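Mukora asks Judidcombe to sit down, and to stay there

15 December 2020

Judidcombe, a town with plenty of opinions and very few places to sit while having them, is to get its reading room back. Mukora, the furniture hire and repair firm on Naqvi Street, has taken over the lease of the old Istex building and will open its ground floor to the public in the new year, free of charge, with no obligation to buy anything or improve oneself.

The town's last reading room closed in July, when the roof made its feelings known. Its 498 books have spent the months since in a dry garage and are reported to be in good spirits. They will be joined by a further 80, given by residents, a surprising number of which are about canals.

The new room will seat 30 people when the rules on distancing allow it, and rather fewer until then. Visitors may bring a flask. They may also bring a newspaper, a crossword or a grievance, provided the last of these is kept to a whisper. There will be no screens on the walls, no background music and no loyalty card.

Chairs have taken up more of the planning than books. Mukora has settled on deep, padded armchairs with high backs, of the sort people's grandparents refused to part with, and has turned down several stools which were described in the catalogue as "perches".
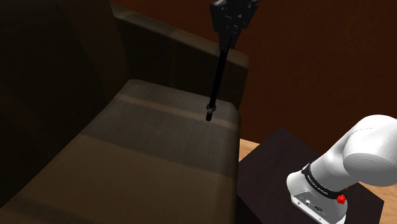 Arsalan Orakzai said a chair had done its job if you forgot your bus, and that he would be judging the whole venture by the number of people who had to walk home.

The lease runs for two years. Running costs will be met from Mukora's repair business, helped by a scheme under which anyone may sponsor a shelf for £100. Sponsors receive a small card with their name on it and no say whatsoever over what goes on the shelf – this point has been raised already, and the answer is still no.

Opening hours will be posted on the door once the door has been rehung. Books for donation can be left at the Naqvi Street workshop on weekday mornings. Please, no more canals.

ENDS

Press enquiries: Mukora, Naqvi Street, Judidcombe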